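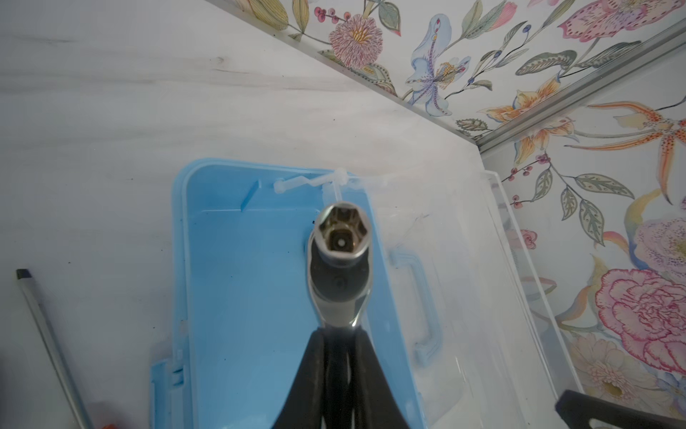 셀프 인테리어 수다방 > 질문/고민

석고보드 먼저냐 욕실 배관 먼저냐, 순서 때문에 부부싸움 중입니다

반지하아니고1층 | 오후 9:14
안녕하세요, 눈팅만 하다가 처음 글 써봐요. 오래된 단층집을 사서 주말마다 내려가 고치는 중인데요, 12월 전에는 어떻게든 들어가 살고 싶거든요. 지금 철거는 다 했고 거실이랑 주방은 전기 배선까지 끝났어요. 문제는 욕실이랑 복도입니다.
남편은 복도 석고보드부터 치고 페인트까지 칠해버리자고 해요. 눈에 보이게 뭐가 끝나야 힘이 난다고요. 저는 욕실 배관이 복도 벽 속으로 지나가니까 배관이 다 끝나고 나서 막아야 한다는 쪽이고요. 그런데 배관 사장님이 다른 현장 때문에 2주 뒤에나 오신대요. 그 2주를 그냥 놀 수는 없잖아요ㅠㅠ
참고로 석고보드는 벌써 87장이 마당 창고에 쌓여 있습니다. 남편이 할인한다고 한꺼번에 시켰어요. 볼 때마다 한숨이...

먼지마스크필수 | 오후 9:31
배관 먼저요. 고민할 것도 없습니다. 저는 급한 마음에 막았다가 수압 시험하는 날 두 군데 뜯었어요. 뜯은 자리 퍼티 치고 다시 칠해도 빛 비스듬히 들어오면 다 보입니다. 3년째 그 벽만 보여요.

Triltex빠 | 오후 9:40
음 저는 생각이 좀 달라요. 복도 벽이 양쪽이잖아요? 배관 안 지나가는 쪽이랑 천장은 지금 쳐도 되죠. 2주면 한쪽 다 치고 조인트까지 메울 수 있어요. 배관 지나가는 쪽만 남겨두면 됩니다. 그리고 조인트 테이프는 Triltex 거 쓰세요. 종이테이프보다 두꺼워서 좀 티 난다는 사람도 있는데 저는 초보한테는 이게 낫다고 봐요.

먼지마스크필수 | 오후 9:44
테이프 얘기는 빼고ㅋㅋ 한쪽만 먼저 치는 건 인정합니다. 근데 천장은 반대예요. 욕실 환풍기 덕트가 복도 천장으로 빠지는 집이 많아요. 글쓴님 덕트 어디로 나가요?

반지하아니고1층 | 오후 9:52
헉 덕트요? 그건 생각도 못 했어요. 외벽으로 바로 나가는 줄 알았는데 내일 남편한테 물어볼게요. 아 그리고 조명도 고민인데, 복도에 Viturholm 레일등 달려고 사놨거든요. 이건 페인트 다 하고 다는 거 맞죠?

Ulises Villca | 오후 10:05
안녕하세요, 한국 산 지 11년 됐고 전기 일 합니다. 맞춤법 틀려도 이해해 주세요. 레일등은 페인트 다음이 맞아요. 하지만 레일 위치는 석고보드 치기 전에 정해야 합니다. 천장 속에 보강 합판 대야 하니까요. 석고보드에 앙카만 박으면 나중에 처져요. 그리고 스위치 박스 깊이도 보세요. 석고보드를 두 겹 치실 건가요, 한 겹인가요? 두 겹이면 박스를 그만큼 앞으로 빼야 됩니다.

반지하아니고1층 | 오후 10:11
두 겹이요!! 와 박스 깊이... 거실은 이미 한 겹 기준으로 다 고정했는데 어떡하죠ㅠㅠ

Ulises Villca | 오후 10:16
거실은 연장 링 쓰면 됩니다. 비싸지 않아요. 울지 마세요. 전선 만지는 건 꼭 차단기 내리고, 자신 없으면 기사 부르시고요.

느긋한목수 | 오후 10:38
다들 기술 얘기만 하시는데 저는 남편분 편 좀 들게요ㅎㅎ 셀프로 집 고치다가 포기하는 집들 보면 순서가 틀려서가 아니라 지쳐서예요. 저희 집도 방 하나를 먼저 완전히 끝냈어요. 페인트에 걸레받이까지 싹 하고, 거기서 점심도 먹고 낮잠도 자고 하니까 살 것 같더라고요. 복도 말고 작은방 하나를 끝내시면 어때요? 작은방엔 배관 없잖아요.

먼지마스크필수 | 오후 10:45
작은방 먼저 끝내면 거기가 자재 창고 됩니다. 새로 칠한 벽에 석고보드 기대놓고 긁어먹고요. 경험담입니다.

느긋한목수 | 오후 10:49
그건 님이 정리를 안 해서...ㅋㅋㅋ 저희는 문 닫고 자재 금지 구역으로 정했어요. 잘 지켜졌습니다.

Edith Ñahui | 오후 11:20
저도 한마디 할게요! 저는 복도를 칠하고 나서 욕실 타일 작업을 했는데, 타일 들고 왔다 갔다 하면서 복도 모서리를 다 찍어 먹었어요. 결국 복도는 두 번 칠한 셈이에요. 그러니까 석고보드를 먼저 치더라도 마지막 페인트는 욕실이 다 끝난 다음에 하세요. 프라이머까지만 해두면 보기에도 훨씬 집 같아서 남편분도 기분이 나실 거예요. 페인트는 Condori 무광 썼는데 얼룩 지우기가 어려워요. 복도는 손때 타니까 저라면 다음엔 반광으로 할 거 같아요.

Triltex빠 | 오후 11:26
Condori 무광 저도 썼는데 물티슈로 잘만 닦이던데요? 완전히 마르기 전에 닦으신 거 아니에요?

Edith Ñahui | 오후 11:31
한 달 기다렸어요... 애가 둘이라 손때의 차원이 달라요ㅋㅋ

반지하아니고1층 | 다음 날 오전 7:48
댓글 너무 감사해요, 아침에 남편이랑 같이 읽었어요. 덕트는 확인해 보니까 진짜로 복도 천장으로 지나갑니다!! 먼지마스크필수님 아니었으면 큰일 날 뻔... 그래서 이렇게 하기로 했어요. 복도는 배관 없는 쪽 벽만 치고 프라이머까지, 천장은 덕트랑 레일 보강 다 하고 나서 막기. 작은방은 아직 협의 중입니다. 남편은 느긋한목수님 말이 다 맞대요ㅋㅋ
하나만 더 여쭤볼게요. 천장 석고보드 리프트 Tondden 거 중고로 86,000원에 나왔는데 살 만한가요? 둘이서 들고 박으려니 목이 벌써 아파요.

느긋한목수 | 다음 날 오전 8:20
사세요. 쓰고 다시 파시면 돼요. 윈치 줄이 헤지지 않았는지만 보고 오세요.

먼지마스크필수 | 다음 날 오전 8:33
복도 천장 하나 하려고요? 대여가 낫지 않나. 거실 천장도 남았으면 사는 거 찬성이고요.

반지하아니고1층 | 다음 날 오전 8:41
거실도 방도 천장은 전부 남았어요... 저녁에 보러 갑니다. 줄 꼭 볼게요!

조회 2562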